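**FOR RELEASE IN JUNE**

# Grinetano Care Training Center Opens Practice Ward for Bed and Wheelchair Skills

KOSKELA — The Grinetano Care Training Center will open a new practice ward this June for people learning to look after patients at the bedside. The ward is set up for one part of daily care that takes up a great deal of staff time: bringing a wheelchair to the bed, placing it correctly and moving it away again.

The project was paid for by the Nosivell Foundation, with furniture and fittings supplied by Grostari Medical Furnishings. The first group of 30 trainees will begin on a Tuesday, and the center expects to train 195 people in the first year. Places are open to nursing aides, home care workers and family members who look after a relative at home.

"Most new aides are taught how to help a person stand and sit," the center said in a statement. "Far less time is given to the chair itself. Where it is placed, how close it comes to the bed and how it is held all make a difference to the person who has to use it."

The course consists of nine sessions. Four of them deal only with the wheelchair and the space beside the bed. Trainees practice steering from behind with both hands on the push handles, bringing a rear wheel in close to the bed without striking the rail, and backing out again in a straight line. They also learn to fold and open the chair, check the brakes and footrests, and look over the handle grips before each use. 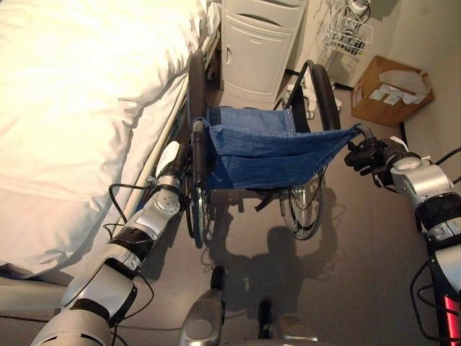
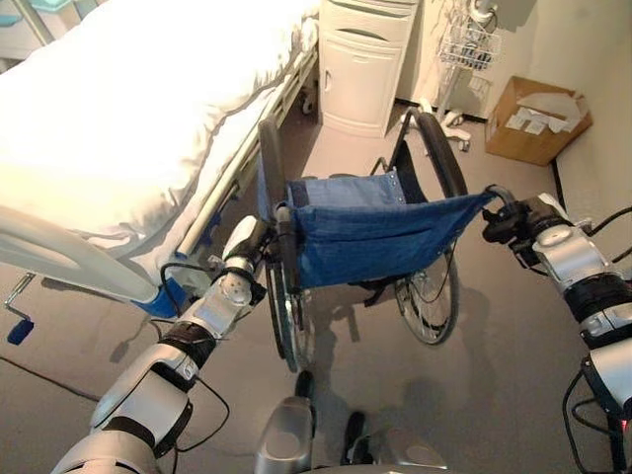
The folding wheelchair and the hospital bed, with its white sheet.

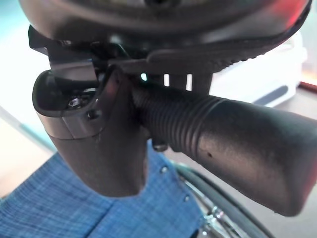

The remaining five sessions cover bed making, adjusting bed height, helping a patient sit up, the transfer from bed to chair, and a review of the full routine from start to finish. Each session lasts one morning and begins at 9 a.m. Trainees work in pairs and take turns in the part of the patient, so that every person who completes the course has also been moved by someone else.

The center chose an ordinary folding wheelchair with a fabric seat for the course, as this is the kind that many families are likely to have at home. Powered chairs and ceiling lifts are taught in a separate program, and trainees who finish the new course may apply to join it in the fall.

Grostari Medical Furnishings will inspect the beds and chairs every three months for the length of the agreement. The Nosivell Foundation has also set aside funds to cover the fee for family caregivers, who will attend free of charge. Employers that send staff to the course will be billed at the center's standard rate.

Local care homes may reserve the ward for their own staff on afternoons when no class is held. Requests should be made in writing to the center's front office — at least two weeks ahead where possible — and should state the number of people attending.

**About the Grinetano Care Training Center**

The Grinetano Care Training Center offers short courses in practical bedside care for paid and family caregivers in Koskela and nearby towns. Course dates and application forms are available from the front office.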